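Dostlow Table Objects - README

Version of Aug 28, 2025

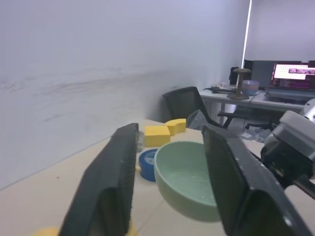 Green bowl with the blue tape roll and two yellow foam blocks behind it.

What is in this folder

Dostlow is a set of 982 photographs of small household and workshop things, lying on a table. They were collected by Kenna Kinnear and me for people who study how everyday objects are grouped and named. The photographs come in 54 folders, one for each arrangement of the table.

The objects

bowl_green: pale green ceramic, thin rim, a little glossy. The inside is a soft mint colour.
tape_blue: painter's tape with a white cardboard core. It may stand on its edge or lie flat, and both have the same label.
foam_yellow_a: rectangular block, edges slightly rounded.
foam_yellow_b: curved block, like a piece of an arc. Please do not merge it with foam_yellow_a.
small_clear: any small transparent plastic item. These are easy to miss, so check the labels twice.

Labels

Each line of labels.csv gives the folder, the photograph number and the object name. An object which is partly hidden by another one keeps its full name and gets the value 1 in the column "hidden". Things too blurred to name are written as "unclear" - we prefer this to a guess.

Known problems

In folder 5 the two foam names were exchanged in the older version. This is now corrected.
Photograph 361 has no label line yet.

Corrections are welcome, please send them with the photograph number.

Archie Moncrieff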